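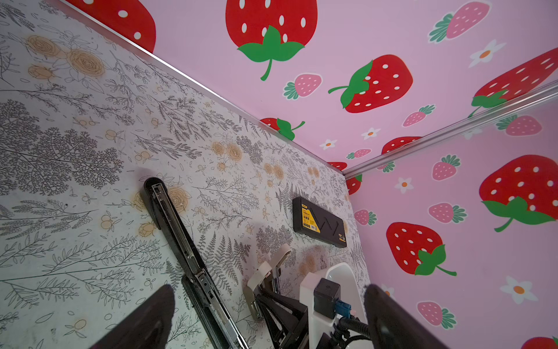 Gripper camera view inside the Drenda work cell, with both fingers at the bottom edge. Credit: Caldeira Robotics Laboratory.

Caldeira laboratory reports fewer failed grasps against patterned surfaces

BUKDEN, 15/01/2023 – The Caldeira Robotics Laboratory has published results for Drenda, a training method that helps robot arms pick up small objects when the surfaces behind them are heavily patterned. In a test of 245 grasp attempts, arms trained with the method failed 29 times. Under the laboratory's earlier training method, the same arms completed 171 of 245 attempts and failed the rest.

Printed surfaces are a known source of error for arms guided by cameras. A pattern has edges and color changes of its own, and a control model can treat these as the outline of an object. The problem grows when the camera is carried by the gripper. As the wrist turns, the same wall or tabletop enters the image from a different side and at a different scale, and a leaf in the print may look larger than the part to be picked up.

Drenda pairs each image from a gripper camera with one taken at the same moment by a fixed camera. During training, the model must predict the position of the target from each image separately, and both predictions are converted to a single coordinate system anchored to the table. Where they disagree, the difference is added to the training error. Features that belong to the print tend to produce large differences between the two views and lose weight as training goes on.

The model was trained on 500 demonstrations recorded by operators. No labels were drawn on the images by hand. The joint positions of the arm and the known position of the fixed camera supplied the geometry. 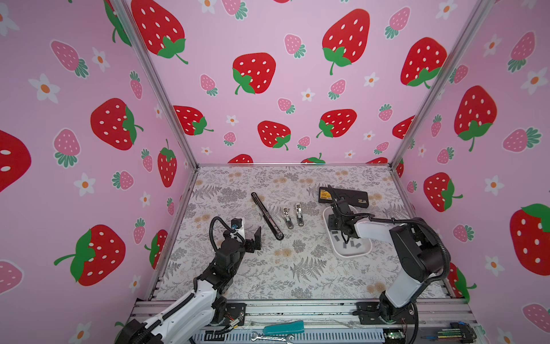

The work cell has two arms mounted on the front rail of a table. The walls are covered in a strawberry and flower print, and the tabletop carries a gray fern and sprig print. Test objects included thin metal parts, rod-shaped items and small pieces placed in a shallow tray. Object positions were changed between attempts, and both training methods were tested with the same list of positions.

"The two cameras see the same object in very different ways, and we use that difference as the training signal," said Silvana Honorato, lead author of the report. "The fixed camera is needed only during training. In the grasp tests the model received gripper images alone."

Most of the remaining failures involved thin metal parts lying flat. In these cases the predicted position was usually correct and the fingers closed above the part. The report lists finger shape and contact sensing as separate subjects for later work.

The method has limits. Both cameras must be calibrated before recording, and an error in the position of the fixed camera carries over into the model. The tests covered one cell and one set of prints. Performance under changing light was not measured.

"We would not apply these numbers to another cell without repeating the test," said Josué Conceição, who designed the test procedure. A second series, in a cell with different prints, is planned at the laboratory's Flandivik site in October.

The report, training code and list of object positions are available from the laboratory on request.

Press contact: Communications Office, Caldeira Robotics Laboratory, Bukden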